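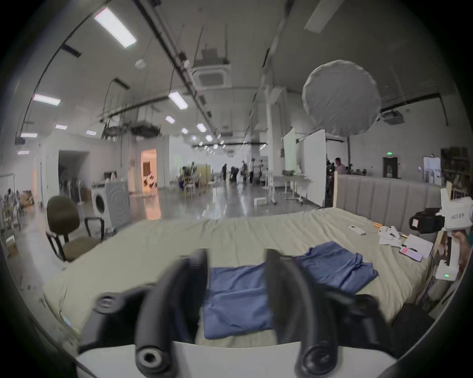

침대 위의 파란색 의류와 머리판 쪽에 놓인 소지품

침대 위에서 의류를 정리할 때의 순서와 매트리스 커버 주름 관리에 관한 문의
Jallau 생활도움 게시판 > 침실·의류 정리
조회 3401

작성자: Salisex
침대를 의류 정리 공간으로 함께 사용하고 있습니다. 연한 녹색 계열의 고정식 커버를 씌워 두었으나, 옷을 펼치고 접는 과정에서 커버 중앙에 주름이 생깁니다. 또한 리모컨, 휴대전화, 펜과 종이 등이 침대 위에 남아 있어 작업 공간이 좁아지는 경우가 많습니다. 다음 두 가지 사항에 대하여 안내를 요청드립니다.
첫째, 소지품과 의류 중 무엇을 먼저 정리하는 것이 적절한지요.
둘째, 커버의 주름은 옷을 접기 전과 후 중 언제 펴는 것이 좋은지요. 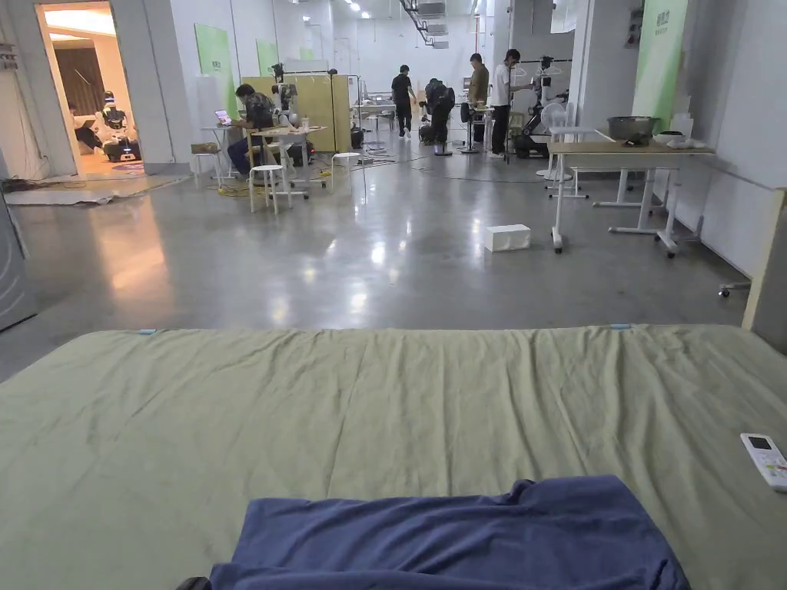
등록된 답변

Marijke Van Damme
소지품을 먼저 치우시기를 권장합니다. 리모컨과 휴대전화는 협탁이나 작은 쟁반 등 지정된 장소에 두고, 펜과 종이는 한데 모아 별도로 보관하십시오. 사용한 휴지는 이 단계에서 폐기하시면 됩니다.
이후 커버의 네 모서리를 매트리스 아래로 다시 끼우고, 손바닥으로 중앙에서 가장자리 방향으로 쓸어 주십시오. 의류는 평평해진 면에 한 벌씩 펼쳐 소매를 안쪽으로 접은 다음, 세로로 한 번, 가로로 한 번 접습니다. 접은 의류는 머리판 반대쪽에 쌓아 두시면 작업면을 확보할 수 있습니다. 폭 50cm 정도의 공간이면 상의 한 벌을 접기에 충분합니다.
주름은 옷을 접기 전에 한 차례 펴고, 정리를 마친 후 다시 확인하시기 바랍니다.

Gebru
저는 옷부터 접습니다. 커버는 어차피 다시 구겨지므로 마지막에 한 번만 폅니다. 큰 불편은 없었습니다.

Zevusside
위 첫 번째 답변에 동의하며 한 가지를 보충합니다. 커버가 자주 밀린다면 매트리스 두께와 커버 깊이가 맞는지 확인이 필요합니다. 깊이가 부족하면 모서리가 쉽게 빠집니다. 고정용 밴드를 매트리스 밑면에 대각선으로 연결하는 방법도 있으며, 저희 숙소에서는 7월부터 이 방식을 적용하고 있습니다. 밴드를 지나치게 당기면 봉제선이 손상될 수 있으니 유의하시기 바랍니다.

이 답변이 도움이 되었습니다: 197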